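Lovard Divers Back From Wosholm With Full Logbooks

Members of the Lovard dive club came home in June from their first trip of the season to Wosholm, tired, a bit sunburned and very pleased with themselves. Seven divers made the drive up, and Rania Masri, who has been organizing these outings for longer than she cares to admit, called it the friendliest group she has taken anywhere (and she has taken a good many!).

The first day went to the reef below the old light, where the current was kind and everybody got a long, slow look at the wall. Loubna Slaoui made her first dive in open water there, and by all reports came up talking before her mask was off. She had trained all winter in the pool and had been fretting over her buoyancy since breakfast, but she held her depth nicely and even found time to watch a lobster backing into its hole.

The big draw, of course, was the Stevusov, the little coaster that lies on her side off the north point. The wind got up overnight and it looked for a while as if the boat would stay tied to the dock, but it eased off by 10 a.m. and the skipper was happy to go. The club made five dives over the trip, and two of them were on the wreck. The holds are open and full of fish this year, and the stern has grown a lovely thick coat of anemones that the older members swear was not there last time.

Evenings were spent at the Geagea guesthouse, which has a big kitchen, a drying room and a porch facing the water, and where supper tended to run late while people argued over which fish they had seen. The raffle held on the last night brought in $3,812 with the help of friends back home, and every dollar goes toward the club's new compressor, so a very big thank you to all who bought tickets.

The next trip is still being planned, and Rania would love to hear from anyone who wants a place, new divers included. Just catch her at the pool on a practice night and she will put your name down.
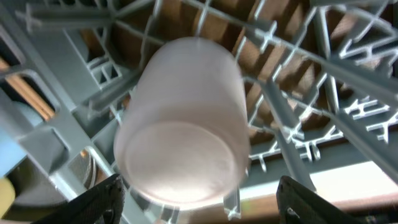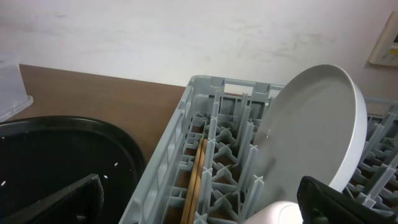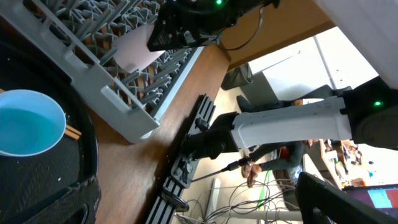

A frosted glass, a white plate in the dish rack, and a bowl of bright blue liquid, left to right.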